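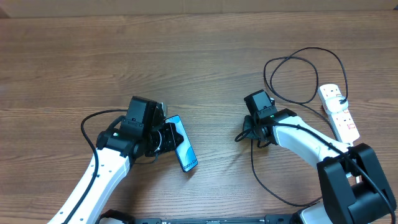
Dranport Residents' Help Pages
Housing and Tenancy

Deposit deduction for marks on a dining table
Posted by Aisyah Nasution, 16 January 2022

I should be grateful for advice on a deduction proposed at the end of a furnished tenancy. I rented a two-bedroom flat in Humden Road for 4 years through a letting agent, Cervantes Lettings. The dining table was supplied by the landlord and was listed on the inventory as "wooden, good order". No photographs were attached to the inventory, and the table was not new when I moved in.

The agent's check-out report records "several pale rings and surface scratching" and proposes that £100 be withheld from my deposit of £1,772 towards refinishing the top. I accept that one of the rings was caused by a hot dish. The remaining marks are, in my view, consistent with a table having been used for meals over the period of the tenancy. I have asked for a copy of the quotation on which the figure is based and have been told that none was obtained.

I wish to know whether the landlord is entitled to the full sum, and whether I must reply to the agent before the matter can be referred to the deposit scheme. The agent has also asked me to sign a form agreeing to the deduction so that the balance may be released. I have not signed it.

Replies

Marchbank

You are advised not to sign the form as it stands. A signature would ordinarily be taken as agreement to the deduction, and it would then be difficult to reopen the point. You may instead write to the agent stating the amount you do not dispute, and request that the rest of the deposit be returned while the disputed part is considered. The schemes generally allow for this.

On the substance, a landlord may claim for damage but may not claim for fair wear and tear. The length of the tenancy is relevant, as are the age of the item and its condition at the outset. A ring left by a hot dish is likely to be regarded as damage. Light scratching on a dining table after several years is likely to be regarded as wear. An adjudicator would normally expect the landlord to show what the table was like at the start, and the words "good order" without photographs are rather thin for that purpose.

The absence of a quotation does not defeat the claim, although it does weaken it. Your letter should ask for the following:

the date on which the table was bought, and the receipt if it has been kept
the signed check-in inventory
the basis on which the figure was reached

You should raise the dispute with the agent first and keep a copy of the correspondence. If no agreement is reached, apply to the scheme named on your deposit certificate. Time limits apply and differ between schemes, so the certificate should be read carefully.

Tolland_R

In my experience they always try this. Offer half and be done with it.

Aven Street Advice Desk

We would add one point to the first reply. Where a contribution is due, it should reflect the remaining useful life of the item and should not leave the landlord better off than before. A full refinishing would remove the older marks as well as the ring, and you may reasonably say so in your letter.

Residents who would like a draft letter checked may bring it to the desk, together with the tenancy agreement and the check-out report. Appointments for February are now open.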